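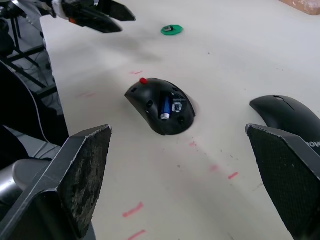
An AA cell lying in the battery compartment of a black mouse, cover off.

Batteries in household devices: fitting, storing, cleaning and disposal

By Thulani Mokoena
Household Notes, workshop section. Last revised October 19, 2020

These notes cover the small cylindrical cells used in mice, keyboards, clocks, torches, remote controls, kitchen scales and thermometers. They do not cover car batteries, power tool packs or anything with a built-in cell that needs a screwdriver and heat to get at.

Which type to use

Alkaline cells suit most things in the house. They hold their charge well on the shelf and give 1.5 volts when fresh, falling steadily as they are used. A clock, a remote control or a wireless mouse will run happily down a good part of that slope.

Zinc carbon cells are cheaper and usually sold as "heavy duty", a name left over from an older comparison. They store less energy than alkaline cells and are more likely to leak once flat. Use them in a wall clock if you already have them. Do not put them in anything you would be sorry to lose.

Rechargeable nickel metal hydride cells are rated at 1.2 volts and hold close to that for most of the discharge. They are the right choice for toys, camera flashes and torches in regular use. Some devices read the lower voltage as a part-used battery and show a low warning early. This does no harm. In a smoke alarm, follow the alarm maker's instructions and fit only the type named on the label.

Lithium primary cells in AA and AAA size are light, cope with cold and very seldom leak. They cost more. Good places for them are an outdoor thermometer sensor, an emergency torch in the car, and any device that sits in a drawer for years.

Opening the compartment

Most covers slide, lift or do both. Look for an arrow or a ridged patch and press there while pushing in the direction of the arrow. If the cover does not move with firm thumb pressure, stop and look for a screw. Toys nearly always have one, and so do devices with coin cells.

Computer mice vary more than anything else in the house. On some the door is underneath. On others the whole top shell unclips from the back edge and the battery sits under the palm. Feel along the rear seam for a notch that takes a fingernail. A plastic spudger or an old loyalty card is safer than a knife, which slips and marks the case. Turn the mouse off first if it has a switch. Before refitting the shell, check that any USB receiver kept inside is pushed fully into its slot, otherwise the cover will sit proud and the clips may snap.

Getting the cell out

If there is a ribbon under the battery, pull it straight up. If there is no ribbon, push the cell towards the spring and lift the other end. The spring is almost always at the flat, negative end. Levering at the positive end with a screwdriver can tear the outer sleeve, and on many cells the metal can beneath is the positive terminal from end to end. A torn sleeve touching the spring is a short circuit. Throw out any cell with a damaged sleeve, charged or not, with tape over both ends.

To add a ribbon, cut a strip of cotton tape the length of the cell plus 10 mm. Lay it across the compartment, fold the spare over the top and press the battery down on it. Keep it clear of the contacts.

Fitting the new one

Put the negative end in first, against the spring, then press the positive end down. Fitting it the other way tends to bend the spring sideways, and after a few changes the coil no longer meets the middle of the cell.

Check the plus and minus marks in the moulding even if you are sure. Where several cells sit side by side they usually alternate, but not in every device.

Replace all the cells in a device together. A fresh cell in series with a tired one drives current through the tired one after it is empty, and an over-discharged cell is the one that leaks. Do not mix makes or types either. Write the month on the sleeve with a fine permanent marker. If the marker says January and the kitchen scales are flat by spring, the scales have a fault or are being left on.

Testing

A multimeter set to DC volts gives a fair idea. An alkaline cell off load reads as follows:

1.5 volts or above: full or nearly so.
1.3 to 1.5 volts: part used, good for clocks and remotes.
1.2 to 1.3 volts: low, suitable only for a clock.
Below 1.2 volts: recycle.

The reading without a load flatters an old cell. A battery tester that draws some current is better. Ours is a Kandero pocket tester with a moving needle, which takes everything from AAA to D and needs no battery of its own. The needle sticks slightly at the bottom of the scale, so tap the case before reading.

The drop test, in which the cell is let fall on its flat end to see whether it bounces, does tell alkaline cells apart to a point. The bounce comes on well before the cell is empty, so a bouncing cell may still have plenty of life in it. The test is no use for rechargeables.

Cleaning up after a leak

The white or bluish crust from an alkaline cell is caustic. Wear washing-up gloves and glasses, and work over newspaper.

1. Remove the cell. If it is stuck, do not drill it or hit it. Work round it with a wooden skewer.
2. Brush off loose crust with a dry toothbrush, holding the device so that the crust falls out and away from the circuit board. Keep that toothbrush for this job alone.
3. Dip a cotton bud in white vinegar, squeeze it nearly dry and dab the contacts. It will fizz a little. Repeat with fresh buds until the fizzing stops.
4. Wipe with a bud dampened with clean water, then with one dampened with isopropyl alcohol.
5. Leave the compartment open for 8 hours in a warm room.
6. If the contact is still dull, rub it with a pencil eraser or a glass fibre pen. Avoid steel wool. The strands break off and find their way on to the board.

Where the plating has gone and the metal is green underneath, cleaning will buy some time only. Replacement springs and plates are sold in mixed packs. We have fitted Sellico plates to two torches and a radio. The AA size is a good fit in most slots and needs its tabs bent before it goes in.

Leaks from zinc carbon cells are mildly acidic. For these, use a paste of bicarbonate of soda and water in place of the vinegar, and otherwise follow the same steps.

Poor contact without a leak

A device that works when squeezed has a weak spring or a dirty plate. Clean both first. If that fails, stretch the spring gently with tweezers. Pull from the outermost coil, a millimetre or 2 at a time. For flat leaf contacts, lift the leaf with a fingernail and let it settle.

Folded kitchen foil behind the spring is often suggested. It works for an afternoon. Foil slips, and a loose piece across two contacts will heat up quickly. If a packing piece is needed, use a proper metal shim, or put card behind the contact plate where it carries no current.

Storage

Keep spare batteries dry and at ordinary room temperature. A hall cupboard is fine. The fridge offers alkaline cells very little and adds condensation, and the shelf over the boiler shortens their life noticeably.

Leave them in the packet until needed. Loose cells go in a divided box, all facing the same way. The one in our workshop is a Farnthorpe screw organiser with the small dividers taken out, and it holds AA across the width with nothing left over. PP3 batteries, the square 9-volt kind, have both terminals on one end and must be capped or taped. Coins, keys and wire wool should never share a drawer with them.

Take the cells out of anything that will not be used for a season. Christmas lights, camping lanterns and fan heater remotes are the usual casualties. Put the cells in a bag with the device and leave the cover off, so that it is plain at a glance why it does not switch on.

Coin cells need more care. A swallowed coin cell can cause serious internal burns in a child within a couple of hours. Store them in their packaging in a high or locked cupboard, tape used ones on both faces straight away and take them out of the house soon after. If you think a child has swallowed one, go directly to accident and emergency.

Disposal

Used household batteries do not go in the bin or the mixed recycling. Most supermarkets and larger shops that sell them have a collection tube near the door. Tape the ends of lithium, coin and 9-volt batteries before dropping them in. Alkaline AA and AAA cells do not need tape, although it does no harm. Keep the used ones in a plastic tub with a loose lid, well apart from the new ones, and empty it before it is full.

Readers' additions

Lwazi Oosthuizen writes that a strip of masking tape inside the cover, with the battery size and number written on it, saves opening the thing twice. We have since done this on every clock in the house.

Omid Dehghan asks whether a mouse should be switched off each night. Modern ones sleep after a few minutes and draw very little. For a mouse carried in a bag it is worth using the switch, as the movement keeps waking it.

Ognjen Nedeljković reports good results from contact grease on the springs of a garden sensor. A thin smear of plain petroleum jelly around the outside of the contact does much the same job. Keep it off the face that touches the cell.

See also: Descaling kettles. Sharpening kitchen scissors. Replacing a plug fuse.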